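Setting up the whiteboard and your first cube

I wrote this section after setting up the Kultetti board game kit on my own table, and then again at Hema Kaimal's place, so it follows the order that worked for us. Read the bit about the cloth before you open the marker pack!

4. Clear the table and spread a white cloth over it. Smooth it from the middle outward with your palms. A fold under the board will make it rock, and you'll curse that fold all afternoon (I did).

5. Lay the whiteboard flat on the cloth, writing side up. Push down on each corner in turn. If one corner lifts, slide the board off and smooth the cloth again – don't wedge paper underneath.

Note: Any plain whiteboard will do. Mine came from Poojary and weighs 1,780 grams, heavy enough to stay where I put it.

6. Wipe the board with a dry cloth and set one red cube on it. Start with a single cube, even if you're itching to tip out the whole bag. You want to get a feel for how easy it is to see against the white. 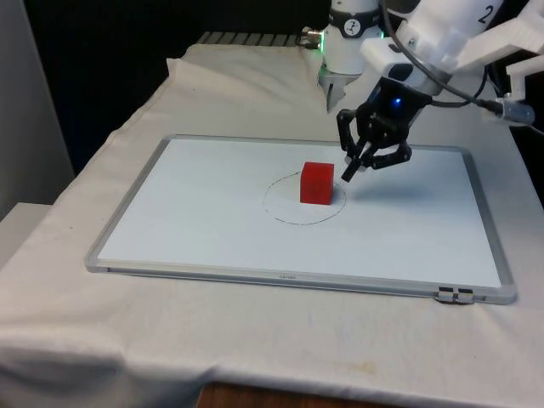
Step 6: the red cube on the whiteboard, with the white cloth underneath.

7. Sit down where you'll be playing and look at the cube from there. If you get glare off the board, move your lamp and leave the board alone. I ended up with mine well off to the side, and Hema just opened the blinds.

Caution: The cubes are small. Keep them away from toddlers and pets, and put them back in the bag when you stop for the day.

8. Now for the score board. You can use a second whiteboard on the wall, and I really do recommend it, as writing scores on the playing board gets messy fast. Pick a stretch of wall in a light, plain color if you have one. Beige is lovely for this, very easy on the eyes.

9. Hang it so the shortest player can reach the top line. Check it with a level, then stand back and check it again by eye. Old walls lie – trust whichever looks right from your chair.

Note: The kit comes with 2 markers. Test each one in a corner of the board and leave it for 18 minutes before you rub it out. If it leaves a shadow, use that marker on paper only.

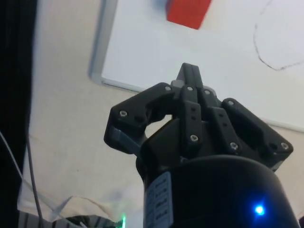 Cleaning and putting away

Use a soft dry cloth after each game. For stubborn ink I dampen a corner of the cloth with plain water and go over the spot gently, then dry it straight away. Shake the table cloth outside before you fold it, and store the flat board upright behind a door or a bookcase.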